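Projektbericht Bauaufnahme, Sommersemester
Die Kragtreppe im Haus Semeniuk, Drurnport
Stepan Melnychuk und die Gruppe 2

Vorab: Abgabe ist Dienstag, der Anhang mit den Profilzeichnungen kommt nach, die Blätter liegen noch beim Scannen. Quellen stehen am Ende, soweit wir sie haben.

1. Gegenstand

Haupttreppe im Haus Semeniuk, Erdgeschoss bis erstes Obergeschoss. Steinerne Kragtreppe mit offenem Auge, 17 Stufen, keine Wange auf der Innenseite. Stufen einseitig in der Mauer, auf der anderen Seite nichts drunter. Jedenfalls nichts Sichtbares, dazu später. Eisengeländer, Handlauf aus Holz, Antritt mit gerollter Blockstufe. Podest oben aus zwei großen Platten mit Falz.

Über das Haus weiß man wenig. Im Archiv der Stadt nur das Inventarblatt 3313, da steht „Treppe, Stein, gut“ und sonst nichts. Kein Bauherr, kein Maurermeister. Der Name Semeniuk kommt von einem späteren Besitzer, mit dem Bau hat er nichts zu tun. Das Steinmaterial heißt vor Ort „Bosley“, ein feinkörniger, gelblicher Sandstein, den man auch an den Fenstergewänden der Straße findet. Ob der Bruch wirklich so hieß oder nur der Händler, haben wir nicht rausbekommen.

2. Fragestellung

Wie trägt das? Klingt banal, ist aber der Punkt, an dem wir am längsten gehangen haben. Der Name Kragtreppe führt in die Irre. Eine echte Kragstufe bräuchte eine tiefe Einspannung und müsste oben Zug aufnehmen, was Sandstein schlecht kann. Die Mauer ist nur 450 mm dick, die Stufen binden vielleicht bis zu einem Viertel ein. Für eine volle Einspannung ist das zu wenig.

Die übliche Erklärung in der Literatur: jede Stufe liegt mit der Vorderkante auf der Hinterkante der unteren auf und gibt die Last nach unten weiter. Die Mauer verhindert nur, dass sich die Stufe verdreht. Also Torsion statt Biegung. Die unterste Stufe bekommt am meisten ab und sitzt deshalb auf einem Fundament. Das wollten wir am Objekt prüfen, soweit das geht ohne was aufzustemmen.

Zweite Frage, kleiner: sind die Profile alle gleich, oder sieht man Hände? Mehrere Steinmetze, Nacharbeiten, Reparaturen usw.

3. Vorgehen

Handaufmaß mit Schnurgerüst, Lot, Gliedermaßstab. Maßstab 1:10 für den Lauf, Profile 1:1 mit Profilkamm abgenommen. Nullhöhe an der Oberkante der Türschwelle zum Hof, weil die noch alt ist. Der Boden in der Diele ist es nicht.

Reihenfolge war: erst Grundriss, dann Schnitt durch das Auge, dann Stufe für Stufe von unten. Würden wir wieder so machen, nur das Schnurgerüst nicht mehr am Geländer befestigen. Das Geländer federt. Hat uns einen halben Tag gekostet, die ersten sechs Stufen mussten komplet neu gemessen werden.
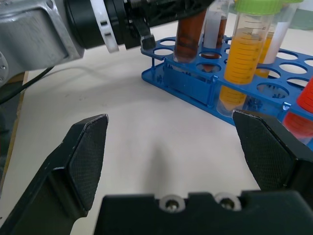 Die Untersichten waren mühsam. Jede Stufe ist unten schräg abgearbeitet, so dass der ganze Lauf von unten wie eine glatte, ansteigende Fläche wirkt. Dreieckiger Querschnitt also, mit einem kleinen Falz vorne, der in den Rücken der nächsten greift. Den Falz sieht man nur an der Stirnseite zum Auge hin. Auf der Wandseite Putz, zwei Lagen, darüber Ölfarbe.

Auftritt im Mittel 251 mm, gemessen ohne die Nase. Die Abweichungen sind klein, außer bei Stufe neun und zehn, da springt es. Wir dachten zuerst an Messfehler, haben es aber am Nachmittag noch mal genommen, gleiches Ergebnis. Die Steigung nimmt nach oben leicht ab. Vermutlich hat man die Geschosshöhe am Ende nicht getroffen und die Differenz verteilt.

4. Befund

4.1 Fugen

Fugen zwischen den Stufen sehr eng, kein Mörtel in der Lagerfläche erkennbar, an zwei Stellen Reste von etwas Grauem, wohl Blei. Bleistreifen in der Fuge wären sinnvoll, die gleichen Unebenheiten aus und verteilen den Druck. In Fletden ist das an einer ähnlichen Treppe nachgewiesen, dort wurde aber auch ein Lauf zerlegt. Bei uns nur Augenschein von der Seite. Wir schreiben also „Blei, wahrscheinlich“ und lassen es dabei.

4.2 Profile

Die Nase ist ein Rundstab mit Plättchen darunter, dann eine flache Kehle. An den Stirnseiten läuft das Profil um und stirbt gegen die Untersicht aus. Saubere Lösung, steht so ähnlich in den Musterbüchern der Zeit. Stufen eins bis acht sind praktisch deckungsgleich. Ab neun wird der Rundstab gedrückter, die Kehle tiefer. Passt zum Sprung im Auftritt.

Unsere Deutung: zwei Schablonen, wahrscheinlich zwei Lieferungen. Ein nachträglicher Austausch ist weniger wahrscheinlich, weil man bei so einer Treppe schlecht die obere Hälfte allein rausnehmen kann – jedenfalls ohne Abstützung des Podests, und davon gibt es in der Wand keine Spur.
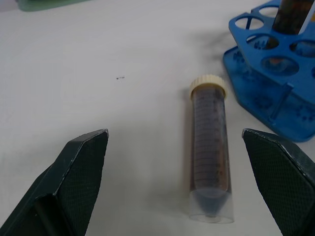
Stepan Melnychuk war in der Zwischenbesprechung anderer Meinung: zwei Schablonen heiße nicht zwei Lieferungen, eine Schablone aus Zinkblech nutze sich ab oder verbiege sich, und dann schneide man halt eine neue. Der Sprung im Auftritt komme für ihn eher vom Versetzen. Wer von unten nach oben baut, merke erst in der Mitte, dass der Lauf zu lang wird.

Kann sein. Gegen den Verschleiß spricht, dass der Wechsel zwischen acht und neun hart ist und davor keine Stufe aus der Reihe fällt. Für den Versetzfehler spricht die Steigung, siehe oben. Wir haben beide Deutungen im Text gelassen, in der Zeichnung ist nur der Befund.

4.3 Geländer

Stäbe vierkantig, in die Oberseite der Stufen eingelassen und mit Blei vergossen. Diesmal sicher, der Verguss liegt offen. Jeder zweite Stab ist am Fuß verstärkt. Am Antritt fehlt die Volute des Handlaufs, da ist ein gerades Stück angesetzt, andere Holzart, andere Schrauben. Zeitstellung offen.

Rostsprengung an drei Stufen, jeweils am äußeren Stab. Das Eisen dehnt sich beim Rosten aus und drückt die Ecke ab. Bei Stufe vier ist die Ecke schon weg und mit Zement geflickt. Der Zement ist härter als der Stein und wird das nächste Stück mitnehmen. Steht auch so im Schadensplan.

4.4 Wandanschluss

Hier sind wir am schwächsten. Eine Fehlstelle im Putz neben Stufe zwölf, handgroß, da sieht man Ziegel, eng verkeilt mit Schieferstücken über der Stufe. Genau das will man sehen: wenn die Wand gegen Verdrehen halten soll, muss die Stufe oben und unten fest sitzen. Eine lockere Tasche im Mauerwerk wäre das Ende. Ob es bei den anderen auch so ist, keine Ahnung. Abklopfen hat kein klares Bild ergeben, klingt fast überall gleich dumpf.

5. Tragverhalten, überschlägig

Gerechnet haben wir nur einen Fall, gleichmäßige Last auf allen Stufen, Eigengewicht dazu. Annahme volle Auflage in der Fuge, Wand starr. Ergebnis: Schubspannung aus Torsion in der untersten Stufe am größten, wie erwartet, aber noch deutlich unter dem, was man für solchen Sandstein ansetzt. Die Rechnung liegt bei, bitte die alte Fassung ignorieren, da war der Hebelarm falsch.

Interressanter ist der Fall mit einer gerissenen Stufe. Reißt eine quer durch, fehlt die Verdrehsicherung nicht nur bei ihr, die obere verliert auch einen Teil ihres Auflagers. Wie weit sich das umlagert, konnten wir mit unserem Modell nicht zeigen. Dafür müsste man die Fugen einzeln abbilden, mit Abheben. Wäre ein Thema für die nächste Gruppe.

Vergleich Fletden: dort ist der Lauf kürzer, die Stufen haben vollen Rechteckquerschnitt, also schwerer, aber viel steifer gegen Torsion. Bei uns ist der Querschnitt durch die schräge Untersicht fast halbiert. Sieht leichter aus und ist es auch. Den Preis zahlt man bei der Torsion, ein Dreieck ist da ungünstig.

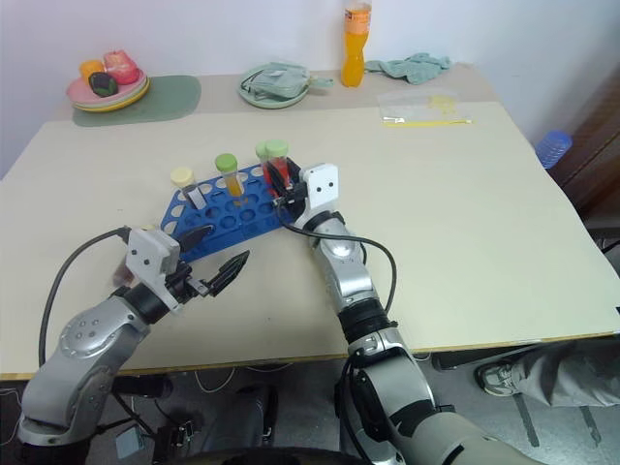

Aus dem Kolloquium kam der Einwand, die Podestplatten seien in der ganzen Rechnung nicht drin. Ein Podest über Eck liege an zwei Wänden auf und halte den Lauf oben zurück, damit sei die Annahme, alles wandere nach unten zur ersten Stufe, zu einfach. Außerdem solle man prüfen, ob unter dem Podest nicht doch ein Eisen liegt.

Stimmt beides. Das Podest haben wir als Last angesetzt und sonst nicht weiter. Eisen: Magnet an der Untersicht, kein Ausschlag, aber bei der Plattendicke sagt das wenig. In Abschnitt 1 steht deshalb „nichts Sichtbares“.

6. Offene Punkte

Fundament der Blockstufe, unbekannt. Der Keller reicht nicht bis unter die Diele.
Holzart Handlauf, Probe nicht genehmigt.
Herkunft Bosley. Vergleichsstück von der Straße liegt im Institut, Dünnschliff wäre gut.
Stufe vier, Zementflick raus, bevor der Winter kommt. Haben wir dem Eigentümer geschrieben, Antwort steht aus.
Höhenbezug an das Stadtnetz fehlt noch, unsere Null ist die Türschwelle.

Quellen: Inventarblatt 3313, Stadtarchiv Drurnport. Aufmaßbericht Fletden, Kopie im Institut, ohne Seitenzählung. Eigene Aufmaße und Feldbuch, Blatt mit den Stufen neun bis zwölf doppelt, es gilt das mit Bleistift.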